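Zarkurard Open Day

The Zarkurard Open Day is a yearly public visit to the robotics workshop of Zarkurard, a small automation company best known for its two-armed tabletop machines. It is held every December, and over the years it has grown from a quiet afternoon for suppliers and their families into something a good many people in town look forward to. Admission is free, and the doors stay open well into the evening.

History

The first open day was put together by Montserrat Rosales, an engineer who had come over from the packaging firm Baert and who felt, quite strongly, that people ought to be able to stand next to a robot and ask it (or at least ask its operators) anything they liked. That first event drew 114 visitors, most of whom had heard about it from a notice in the window of the Bullano bakery. The company had set out far too few chairs, and Rosales later remembered the day very fondly for all the standing around and talking that came of it. Attendance has since passed 3000, and visitors are now let in by small groups so that everyone gets a decent view.

The table demonstration

The best-loved part of the visit is the table demonstration, in which two black robotic arms work over a wooden tabletop set with ordinary groceries and kitchen things. Snack packages go in a see-through bin, and there is usually a bowl, a few spoons and a bag of noodles or something like it close by.

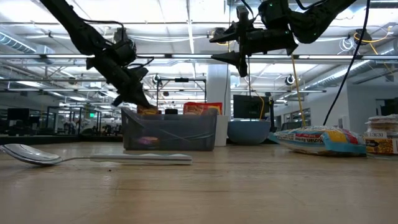

The choice of groceries goes back to Rosales, who liked to say that a steel block tells a visitor very little, while everybody knows how a bag of chips behaves when you grab it too hard. Wrappers are slippery, they crinkle and fold, and a spoon lying flat is a surprisingly awkward thing to pick up, as anyone who has tried it in winter gloves will gladly tell you! Guides are asked to let the arms take their time and to keep talking through the slow parts.

The table is built into a black aluminum frame, and both arms are mounted on it, facing each other, so that either one can reach the middle. Utensils have a bin of their own next to the snacks.

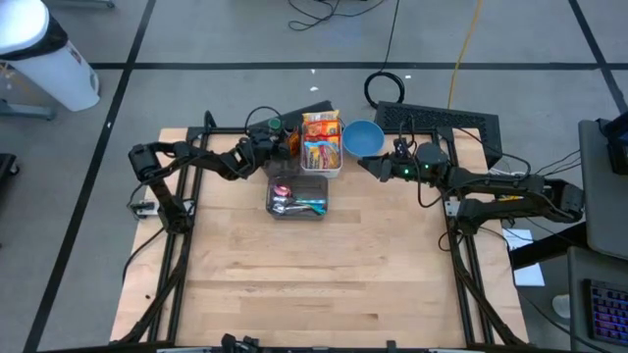
Control software for the demonstration is called Tistex and was written in-house. Earlier versions needed the table to be laid out in the same way each time, which made for a good deal of fussing between groups, and the present one is much more forgiving. Children are often invited to suggest which package should be tried next, and the guides do their best to oblige.

See also

Baert
Bullano
Tistex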